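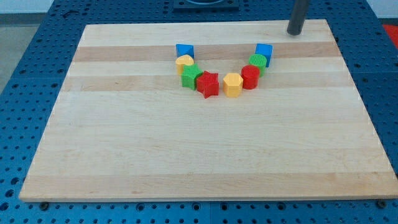 Weerasinghe Toys will begin selling replacement pieces for its shape sorter sets one at a time in June, the company said Sunday. Until now, a family that lost a single block had to buy a complete set. The pieces are molded plastic and come in four colors — red, yellow, green and blue — with a finely ridged surface on each block. Color alone does not identify a piece. There is a yellow heart and a yellow hexagon, and red is used for both the star and the cylinder. Orders will therefore be taken by shape and color together, and each combination has its own part code.

The change applies to sets sold under the Hoveck name. Older Weerasinghe sets use a slightly larger cylinder, and the new cylinder will fit loosely in the older lid. Product manager Dilruba Karunaratne said the company does not plan to make the old size again.

"We kept the molds for the larger cylinder, but they are worn, and the parts would need trimming by hand," Karunaratne said. "The other shapes have not changed and will fit either lid."

Blocks will be packed in paper envelopes and shipped from the company's Warnberg warehouse. The minimum order is one piece. Orders of 25 or more will be handled through the school and daycare desk, which already supplies full sets to 101 preschools and play centers in the region. Shipping time is listed as seven working days for homes and nine for schools.

Replacement lids are not included. Karunaratne said cracked lids account for a smaller share of requests than missing blocks, and that a lid is difficult to mail flat without damage.

The heart and the star are the pieces most often reported missing, according to Sunil Amarasinghe, who runs the repair counter at the Grekow toy library. He keeps a tray of spare blocks taken from incomplete sets and matches them by hand. The cube is rarely requested. Amarasinghe said the main difficulty is color matching, as blocks that have been left near a window fade at different rates. A new red star placed in a set with an old red cylinder may look like a different color. The shape will still work in the sorter.

He recommends checking the fit before ordering. The block should drop through the opening under its own weight, with the lid held level. If it has to be pushed, the lid may be warped, and a new block will not solve the problem. Blocks can be washed in warm water with dish soap and a soft brush. The brush should follow the direction of the ridges, where dried food tends to collect. They should not go in a dishwasher with a heated drying cycle.

The part code list will be printed on a card inside new sets and will also be available at the Grekow toy library desk.

Comments (3)

Eun-ji Sun
Does the green cylinder cost the same as the red one? The old catalog had different prices by color for some reason.

Nusrat Akanda
We have an older set with almost all the pieces, only the heart is gone. Good to know it will fit. I would have bought a lid too.

Rafsan Pathirana
Please put the part code on the block itself. The card will be lost before the blocks are.

This site uses cookies to remember your settings and count visits. By continuing to read, you accept their use. Accept | Manage settings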